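3.2 Liners and bins

Households in the Sornmont study kept their waste in small round bins, and most of them lined the bin with a thin plastic bag. We had expected the choice of liner to follow the size of the bin. In the interviews it followed the shop: people bought whatever roll was on the shelf and made it fit. Of the 26 households that completed the December diary, seven said they had changed to a different bag size during the month, and only two of those gave the bin as the reason.

A liner that is too large for its bin has to go somewhere. Some residents folded the extra plastic down over the rim, some twisted it into a knot on one side, and some left it standing up and pushed it down whenever they threw something away. The last group reported the most trouble with waste falling between the bag and the wall of the bin. Figure 4 shows a blue liner in a round green bin, with the plastic bulging upward in a loose mass and drooping over the rim on one side.
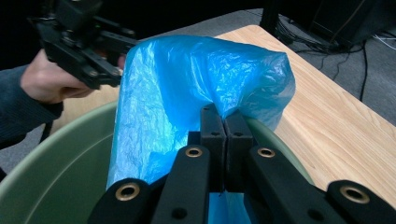
Vol. 7, No. 2

Figure 4. Thin blue liner in a round green bin. The bag is gathered into a pinched fold near the rim, and the plastic is creased throughout.

Thin polyethylene of this type creases easily and does not lie flat against a curved wall. In the diaries the word used most often for it was "slippery," followed by "noisy." Residents who handled the bag by a gathered fold said it was easier to keep hold of than a single layer, and several did this without having thought about it before we asked. Those who pulled on one layer at the edge were more likely to write that the bag had torn.

The change of bag was also the step most often put off. In the Alero building, where the bins stood under the sink, residents tended to press the waste down and wait another day. In the Somboon building the bins stood by the door, and the full bag was usually taken out on the way to the stairs. The two buildings used the same collection point, so the walk itself does not explain the difference. We return to bin position in Section 4.

Replacing the liner was recorded separately from taking out the full one. Four households kept the spare roll in the bottom of the bin, under the bag in use, and all four recorded a new liner on the same day the old one went out.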